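Bed-making project on hold after gripper jams in Harnidton

Bad news for those of you who've been following the laundry and bed-making work over at Gunden! I stopped by their Harnidton rooms this week and found everyone a bit glum, because one of the hand-held grippers had closed on a fold of cloth and wouldn't open again. Qusai Rizk, who was working it, got a pinched thumb trying to free it (he's fine, he showed me the bandage with some pride).

They'd gotten through 1286 of the 2822 runs they had planned, and I'd been hoping to write a much more cheerful piece about that.

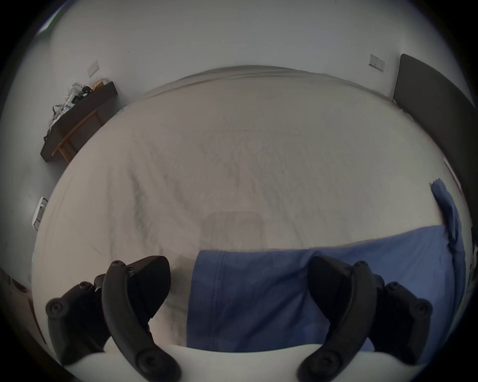
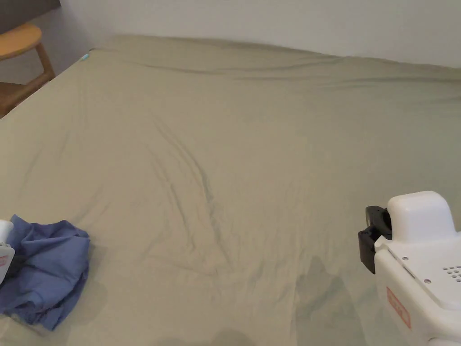

Blue cloth on the bed, grippers in hand.

So what went wrong? Qusai thinks it's a return spring. The jaws come from Salameh, and this set was fitted back in April, so they're not exactly old. He went back through the logs and found 58 slow openings before the one that stuck, all of them short enough that you'd shrug and carry on. I would have! They've now set the software to stop a run the moment an opening lags, and there's a release cord on order so you can get the jaws apart without putting your fingers anywhere near them.

The runs are paused until the replacement springs arrive. The folding work at Flenden uses the same jaws, so they've stopped too and are checking theirs one by one. If you have a set at home on loan, please leave it switched off and drop Qusai a note with the number on the box.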